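How We Label Failure Moments in Teleoperated Demonstrations (and How You Can Too)

If you've ever collected a few hundred demonstrations with a two-armed robot and then trained a policy on all of them, you probably know the sinking feeling that comes next. The policy learns your good moves, and it also learns every little hesitation, fumble and second try your operators made along the way. We spent most of a winter living with that problem at Hirnent before we settled on the method below, which we call Fona. It's a labeling routine more than an algorithm, and you can do it with a spreadsheet and a decent video player.

The short version: go through each episode, mark the spans where the operator is recovering from something, and give those spans a lower weight in training. The long version has a few traps in it, so grab a coffee and let's go through it properly.

Before you start, you'll want your episodes saved with synchronized video and joint positions, plus the gripper opening as its own channel. We used 400 episodes. You can certainly begin with fewer, but please don't begin with all of yours! Pick a small batch, label it, and see how much you and a colleague disagree.

Step 1. Write down what "contact" means for your task.

This sounds fussy, and I promise it pays off. Sit down with whoever will be labeling and agree on a single sentence. Ours says that contact begins when a finger touches the thing it's meant to move, or anything attached to it.
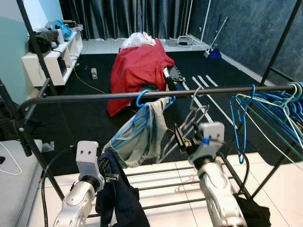
Clothes racks are where that sentence gets a real workout. A hanger is thin, it swings, and it likes to travel with its neighbors, so an operator can bump one while reaching for another and never notice. Look at the gray wire hangers clustered on the top rail near the right arm. If a finger brushes any one of them, do you call that contact with the target? Under our rule you do only when the hanger it touches is the target or is hooked to it, and everything else gets the tag "stray." The blue hanger with the shorts on it, closer to the middle of the rail, would be a much easier case to label, and I'd suggest giving new labelers one like that for their first try.

Step 2. Mark the recovery spans.

Play the episode at normal speed once, all the way through, with your hands off the keyboard. Then go back and mark a start wherever the gripper opens again without having moved the target, and an end wherever the next clean approach begins. Valentyna Moroz, who wrote our labeling guide, likes to add 7 frames of padding on each side (bless her, she tested it), and we've kept that ever since.

Step 3. Compare two labelers.

Have a second person label the same batch without seeing the first set. We count two spans as matching if they overlap by more than half. Our first attempt was dreadful. After we rewrote the contact sentence, agreement rose to 82 percent, and that was good enough for us to carry on with the rest.

Step 4. Set the weights and train.

Give ordinary frames a weight of 1 and start recovery frames at 0.3. Don't go straight to zero. We tried it in February, and the policy got stuck the first time it missed a hanger, having never been shown how to back out and try again. Train 3 seeds for each setting, since a single lucky run can fool you for days.

Step 5. Test with the rack moved.

Shift the rack a little between trials and keep the starting arm pose fixed. Record stray touches separately from missed grasps. The Hrytsenko plotting script will put both on one chart if you name the columns "stray" and "miss," all lowercase.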